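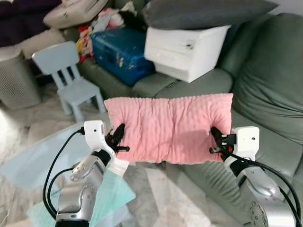

Minky dot, pale pink, held by the short ends. Note the sag in the middle.

Thread on washing textured plush covers, mostly polyester minky, and why so many of them come out flat. Based on what I kept records of at the Riltosham workroom.

1/ Minky is a knit with a cut pile. The raised dots are set into the pile with heat and pressure at the mill. Heat put them there and heat can take them out. Everything below follows from that.

2/ Wash cold, gentle cycle, inside out if the cover comes off. Zip it closed first. An open zipper will rake the pile on whatever is next to it.

3/ Detergent: half of what the cap tells you. Pile holds residue, and residue is what most people are feeling when they say a cover has "gone stiff." No fabric softener. It coats the fibers and the dots mat together within a few washes.

4/ If it is already stiff, run it again with no detergent and a half cup of white vinegar in the rinse. Repeat once. If it still feels like cardboard after that, the tips of the fibers have melted and you are done.

5/ Spin speed. I used 800 rpm for covers and dropped lower for anything washed with the filling in. Higher spin sets creases along the fold lines, and they are slow to relax in a pile fabric.

6/ Drying. Air dry flat, or tumble with no heat. "Low" on a home dryer is not a fixed temperature. I put a probe in two machines of the same model and they disagreed enough that I stopped trusting the dial.

7/ Never iron it. If a crease bothers you, hang the cover in a steamy bathroom for an hour and brush with a soft baby brush, one direction, then the other.

8/ Filling matters as well. Loose polyester fiber migrates to the ends when wet. A foam slab stays put but holds water in the core for days. For rectangular cushions I prefer a quilted inner with 4 channels, sewn the short way.

9/ Fanni Balogh asked about seams. Pile creeps when two layers are sewn face to face, so one long edge ends up longer than the other and the cushion twists. Pin every inch, walking foot if you have one, stitch length 3 mm. Sew with the nap on both pieces running the same way.

10/ Shedding. Cut edges drop fluff until they are finished. Vacuum the edges right after cutting, serge them, then wash the cover alone the first time. Clean the lint filter halfway through if you tumble it.

11/ On rub counts: Khanyisile Masilela sent me a sheet from a small supplier listing 3,000 cycles. Read what the test stopped at. "No broken yarns" and "no change in appearance" are different endpoints, and pile looks tired long before a yarn breaks.

12/ Colors. Pale shades show gray on the dot tops first, where hands and heads touch. Spot clean with dish soap and cold water, blot, don't rub. Rubbing turns the pile and leaves a patch that looks darker - it is only lying the other way.

13/ I have more than 2 years of wash notes on this and will type up the drying table in March. Bonded fleece behaves differently and gets its own thread. Questions on zippers go under post 2, please.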